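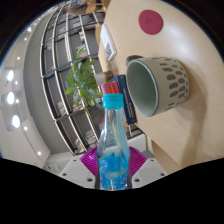

A mug and a bottle at the reading table

I have been doing my Gachanja reading at the library since January, mostly between 9 and 11 in the morning. The house is too loud before lunch and the kitchen table has a wobble I haven't fixed. The reading room has a light wooden table with a good flat top, and they allow drinks if you are sensible about it.

I take two things to drink from. One is a plastic bottle of the ordinary kind, with a blue label and a turquoise screw cap. The other is the big green mug. It's a pale sage color, with grey-brown oval spots low down on the outside, and the handle is darker than the rest. Beatrice Mfaume gave it to me when she cleared out her mother's cabinet, along with a gravy boat I don't use. It is heavier than it needs to be. I wrap it in a dish towel and carry it in my bag, and so far it has no chips.

I did try a travel cup for a few weeks. It kept the tea hot for so long that I couldn't drink it, and the lid smelled of coffee no matter what I did. I gave it to Edvin, who only drinks coffee anyway.

The rule at the desk is that a bottle has to have a cap and a hot drink has to stay at the tables. You can't carry one around the shelves. I fill the mug at the hot water tap in the hall and bring my own tea bags.

I also keep a coaster for the mug, the round red one from the set Fitriani Sembiring brought back for us. Wekesa says a table like that has a finish on it and a mug won't hurt it. He may be right. I grew up with a dining table that had rings all over one end, so I use the coaster when I remember to. 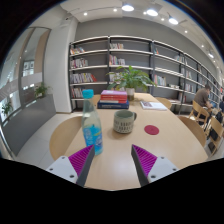 What goes where

The drinks go at the near end, and the books I'm not reading get stacked behind them. The thick navy one goes on the bottom and the pink and red ones sit on top of it. If I put the pink ones underneath, the pile slides. The book I have open goes over on the right where there is room for it to lie flat.

The plant at the far end belongs to the library. It has a small white pot and a lot of leaf for the size of it. I don't water it. Syafiqah Sumampouw at the desk told me they had trouble with people tipping their leftover drinks into the one before it, and that one died.

There are chairs on both sides and at the far end. I like the right side, for no better reason than that I sat there the first time.

Next week I need to return the navy book, which has been renewed as often as they allow. I got to page 109 and don't expect to get further. Then I'm going to look for something on glazes, as I would like to know how the spots on the mug were done. If anyone reading has a title to suggest, leave it in the comments.

3 comments
Share this post

Recent posts
Fixing a drawer that sticks
The 1000-piece puzzle, finished at last
Two soups from one squash
What I kept from Beatrice's boxes

Contact | Copyright Skustamance | Back to top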